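Fewer Windows, Better Placed

Every July I get calls from people whose new extension is too hot to sit in. Most of them paid for more glass than the room needed, and most of them were told that more glass is always a good thing. I think the trade has oversold it.

I have fitted windows and doors for 12 years, the last few of them from a small shop in Hollenstein. When I started, a customer would ask for a window over the sink and a door to the yard. Now they bring in a picture of a back wall that is glass from corner to corner. It looks fine in a brochure. In a real house it leaves you with no wall for a bookcase and a bill for blinds.

Last year I priced a job with 3 large fixed panes facing southwest. The blinds alone came to $900, and the owners had not budgeted for any. I suggested one wide window with an opening section on each side. They went with the panes. 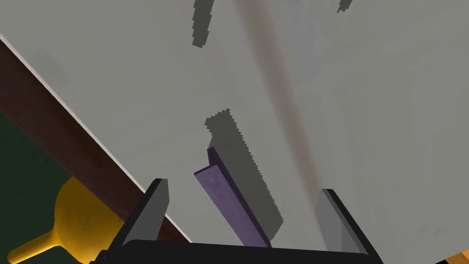
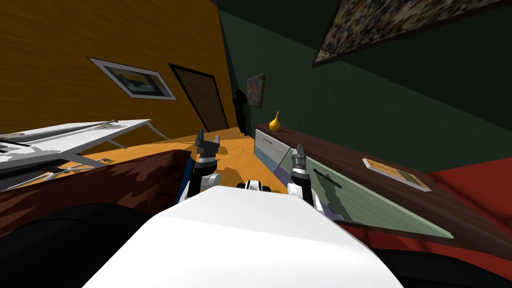
Computer renderings, both from the same setting.

Placement matters more than area. A tall, narrow window near a corner throws light along the side wall and deep into the room. The same glass set low in the middle of the wall mostly lights the floor. High windows on two sides will also move air on a warm evening, and a fixed pane never will.

The makers could help. The Mustora catalog runs to 416 pages and gives very little space to which way a window should face. Goltus is a little better — its fitting guide at least has a page on shade — but you have to go looking for it. I would like to see that page at the front.

I am not against big windows. A north-facing room with a good view can take plenty of glass, and I have put in some that I would be happy to live with. But the question should be asked before the opening is cut. Stand in the room in the morning and again late in the day, and see where the sun comes in. Decide where the couch goes. Then order the glass.

4 February 2020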